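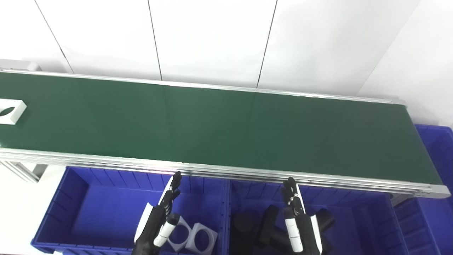 Money that stays in Cumstead

When I moved to Cumstead five years ago, I received my first change at the bakery in a coin I did not recognize. It was a Du, and the woman behind the counter asked me politely if I minded. I did not mind, but I had no idea what I could do with it. The answer was quite a lot: I could pay for my haircut, for firewood, and for a part of my rent.

The Du is a local currency. One Du is worth one dollar, and for every Du in circulation there is a dollar deposited at the credit union. It is used today by 1626 households and by most of the shops on the main street. A business which wants to change its Du back into dollars pays a fee of five per cent, and the fee goes into a loan fund for small employers of the valley.

I was trained as an economist in another country, where such projects were treated in one lecture, shortly before the holidays. We learned that they are charming and that they disappear. Many do disappear. The usual reason is that the coins pile up with the grocer, who has to pay his suppliers somewhere else and cannot use them.

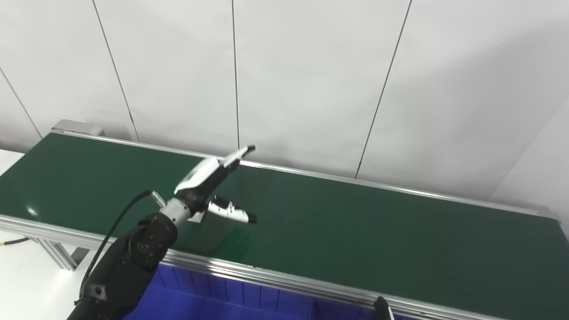
Where the coins go next

Cumstead had the same trouble in its second year. The grocery store held so many Du that it stopped accepting them for a whole January. What helped was a change on the side of the employers. Trirar, a worker-owned firm with 14 members, offered to take a portion of wages in Du, and the members voted for it themselves. Pluvix, which sells rainwater tanks to farms, followed with a smaller portion.

The grocer began to buy eggs and apples from growers who could spend Du on tanks. In this way a circle was closed, although it is a small circle, and it does not include fuel, medicine or electricity.

The loan fund is modest too. No loan can be larger than 1000 Du, and the borrower must spend it inside the valley. A bicycle repair shop was opened with one of these loans — also a honey stand, which closed after one summer. The honey loan was repaid late, but in full.

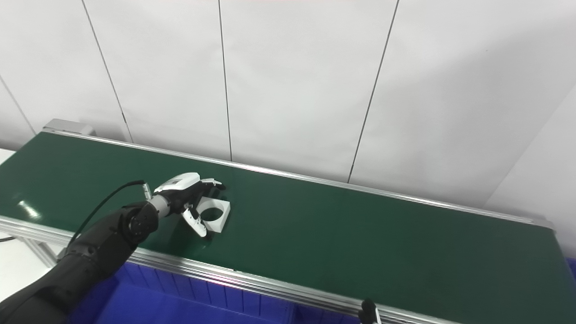 White block on a green conveyor belt, between the fingers of a gripper.

Critics in town say the fee punishes exactly the shops that support the system. I think they have a point. A restaurant that buys its fish from the coast pays the fee every month, while a music teacher never pays it. A proposal to lower the fee for food businesses will be discussed in the spring, and the credit union has already said it would prefer to wait one more year.

In the meantime my landlord has increased the part of the rent he accepts in Du. He is renovating his kitchen, and the carpenter lives two streets away.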